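Speaker notes: Matching policy numbers across scanned letters
Tillmont document processing group, remote session, April 21, 2020

Slide 1. Title
Sound check first. Ask people to mute. Questions go in the chat and I will take them after slide 5.

Slide 2. The problem
Insurance brokers receive letters from providers as scans. Each letter should be filed against one policy. The policy number is printed on the letter, but the position varies by provider and by year of issue.
Older letters put it in the reference line. Newer ones put it in a box at top right, and a few put it only in the footer of page two.
Before the change, filing was done by hand at Endale. A clerk opened the letter, found the number, typed it into the search box and attached the file. Typing errors were the main cause of misfiled letters.

Slide 3. What the matcher does
Step one: text recognition on every page, including blank ones. Skipping blanks sounds sensible, but faint stamps get lost.
Step two: find every string that could be a policy number. We keep all candidates at this stage.
Step three: compare each candidate with the policy list. Exact matches score highest. One wrong character is allowed if the surname on the letter also matches.
Step four: if the top two candidates score within 4 points of each other, the letter goes to a person.
(Pause here. People usually ask why the gap is fixed. It is fixed so that the broker can explain it to an auditor.)

Slide 4. Test set
1501 letters from the Endale archive, 16 providers. All were filed by hand twice, by different clerks, and disagreements were settled by a third.
Nearly 40 letters had no policy number anywhere. They stay in the set. A matcher that returns a number for these is wrong, and we count it as wrong.
Say clearly that the set leans towards life and home cover. Motor is thin.

Slide 5. Where it fails
Zero and letter O. The surname rule catches most of these. It does not help with joint policies where the letter names only the second holder.
Letters that quote a previous policy. The old number is valid and belongs to the right customer, so the score is high. We now lower the score of any number that follows "replaces" or "formerly".
Sirmont scans. The scanner there was set to a low resolution until January and the footer text is not readable. No setting on our side fixes that. The letters were scanned again.
Handwritten numbers are out of scope. Do not get drawn into this one.

Questions. Five minutes at most, then move on.

Slide 6. Audit trail
For each letter we store the page, the candidate strings, the scores and the version of the policy list used. Without the list version you cannot repeat the result, as policies lapse and numbers are withdrawn.
Manual decisions go in the same log – same fields, plus a reason code. Free text reasons were tried and dropped. Half of them said "ok".

Slide 7. Next
Prutia goes live on the same rules, with its own policy list. No shared thresholds between offices until motor letters have been tested properly.
Reason codes will be reviewed after the first full month. 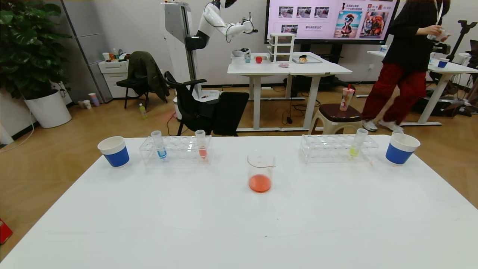 The slides and the list of reason codes go on the shared drive after the session. Send corrections to the group mailbox with the slide number in the subject line.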